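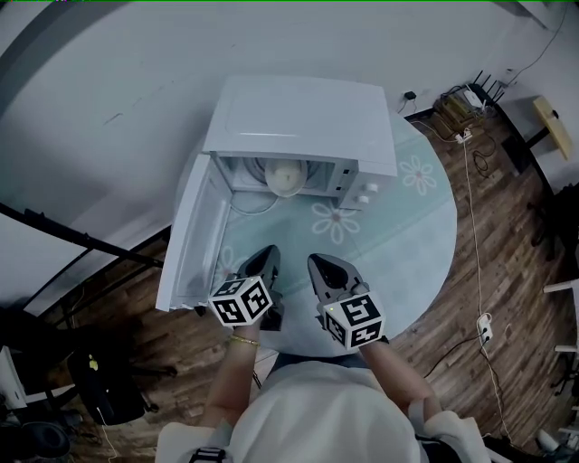
Can a machine do the kitchen jobs yet?

Print this thread | E-mail this thread

elfriede_k
Jan 12, 2024

My brother-in-law says that by the time our lease is up in April there will be a machine on sale that does the kitchen. I say he has been watching too many adverts. I don't mean a dishwasher or one of those floor discs. I mean something that opens the microwave, takes the bowl out without losing the lid, puts it on the table and shuts the door after itself. Is anyone near that? Plain answers please, I don't need links to trailers.

bonsu_e

Near it, no. I look after two arms on a packing line at Akolgo. They pick up a box and put it in a bigger box all day and they are very good at it. Move the pallet a hand's width and they stop and wait for me. Your kitchen is a pallet that moves every day.

Delali Agbeko

That's old kit though, Ebenezer. Your arms are following a fixed path. The newer ones learn from people doing the job with a pair of grippers in their hands, and nobody types in where the bowl is. A microwave with a door that swings right open and a bowl with a knob on the lid is a fair first task. The knob gives it something to get hold of.

bonsu_e

I know how they learn. I'm saying what happens on a Tuesday when someone has put the bowl in at the back behind a mug.

Delali Agbeko

Then it has to have seen that as well. So you collect more. It's dull work but it isn't magic.

Younis_A

I did a spell of that work for a small outfit called Winivov, so I can say a bit about it. Door open, reach in, bowl out, bowl back, door shut. More than 200 goes before we were let loose on a different bowl. With grippers instead of fingers you find out how much you do without thinking. A small bowl sitting inside the oven is awkward because you come in from the front and the walls are close. A lid that only rests on top is worse. If you tip the bowl you lose it.

The door was the part I didn't expect. Pulling it open is easy. Remembering it's there when you bring your arm back is another matter, and a person does that without looking.

elfriede_k

Did the machine manage it in the end?

Younis_A

On the bowl we used, most of the time, slowly. I left before they tried it in anyone's house. I wouldn't have trusted it with soup.

ama.arthur

I clean for a living so I have an interest in this. My worry is less the bowl and more everything round it. Cables across the floor, bags by the table leg, chairs half pulled out. Every house I do has them. I step over without noticing. Show me one that gets across a real floor to the microwave and then I'll start looking for other work.

Delali Agbeko

Fair, but that's two problems and they don't have to be solved together. Fix the arms to the worktop and it doesn't need to walk anywhere.

ama.arthur

Then it can do the things on that worktop and I still do the rest. Who is paying for that?

bonsu_e

This is what I keep telling our sales people. The Vorus rep wanted us to take one for the canteen – heating staff meals, handing them over. Our canteen lady does that and wipes down and notices when the milk is off.

Delali Agbeko

I'd still put it sooner than you lot would. Five years for simple fetch and carry in a tidy kitchen.

bonsu_e

Ten, and it'll need someone like me to come round when it sulks.

elfriede_k

Thanks all. I'll tell him not before April, then. He has now moved on to laundry and says a firm called Illov can fold a fitted sheet. Younis, did you ever try one of those with the grippers?

Younis_A

Towels only. I can't fold a fitted sheet with my own hands.

Print this thread | E-mail this thread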